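Demonstration collection (robot learning)

Demonstration collection is the work of recording examples of a task so that a learning system can later copy the behaviour. In robotics the examples are usually made by a person who moves the robot, directly or from a distance, while the computer stores what the cameras see and how the joints move. One such recording is called an episode. A group of episodes that show the same task is called a task set.

The term is used mainly for manipulation, that is, work done with arms and grippers. For walking or flying robots other words are more common.

History of the term

In older industrial practice a robot was "taught" by leading it through a few fixed points, which it then repeated without change. Demonstration collection has the same root, but the purpose is different. The learning system must manage also when the objects stand in new places, and for this it needs many examples which are similar but never identical.

The shared guide known as the Flondholm notes, written by Kurniawati Tjoa, was first a short list for new operators. It was enlarged later with chapters on table layout, naming of tasks and rejection of bad episodes. Several small laboratories still follow its order of work.

Methods

Three methods are in general use.

Hand guiding. The operator holds the arm and pushes it through the movement. It is cheap and easy to learn, but the hands of the operator are often visible to the cameras, and this can disturb the training.

Leader and follower. The operator moves a smaller copy of the arm, and the real arm repeats the movement. With two arms, the operator uses one leader in each hand. This is the usual choice for tasks where one arm passes an object to the other.

Handheld controllers. The operator holds a controller and the gripper follows its position. Beginners often find it comfortable, but turning the wrist precisely takes longer practice.

Setting of the workspace

The table is normally plain and the background is kept simple. Small marks of tape may be placed on the table, so that it can be returned to the same position if somebody pushes it. A fixed camera gives the general view, and a camera near the wrist gives the near view of the gripper.

Objects are chosen from the household: cups, bottles, bowls, cloths. Between the episodes the operator changes their places. In the Randia task set the rule is that no layout is used twice, and after every 16 episodes the order of the colours is changed as well. Without such a rule people tend to put things back where they stood before, often without noticing it.

Cups and bottles are a popular pair. A cup is wide and open, and a bottle must be held firmly at a suitable place on its body. If it is held too near the cap, it may turn in the fingers when the arm lifts. In two-arm sets the second gripper often has nothing to do for a part of the episode, and the operator should then keep it open and still, away from the objects. 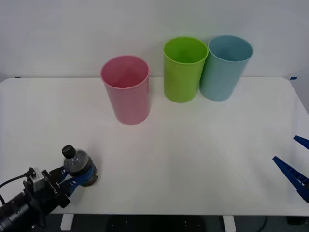

A waiting arm is also part of the example. The system learns from both arms at every moment, so small nervous movements of the free hand will be copied too. Sugeng Subramaniam, who prepared the Liepiņa set, asked his operators to rest the free hand on a support — a simple measure, but he considered it more useful than any later filtering.

Length and quality of episodes

An episode is commonly shorter than 30 seconds. Longer tasks are divided into parts, each with its own written instruction. The Flultidgate collection holds 3,763 episodes in 8 task sets, and every episode was watched once by a second person before it was accepted.

Opinions differ about mistakes. Some groups delete every episode where an object falls. Others keep those where the operator corrects the error, because the system must also learn how to recover. Episodes in which the recording stops too early are removed by both.

Written instructions

Each episode carries a short sentence that says what is to be done, for example "put the bottle beside the pink cup". The sentence should name only things which the cameras can see. Words such as "my cup" or "the usual place" are avoided.

See also

Imitation learning
Remote operation
Two-arm manipulation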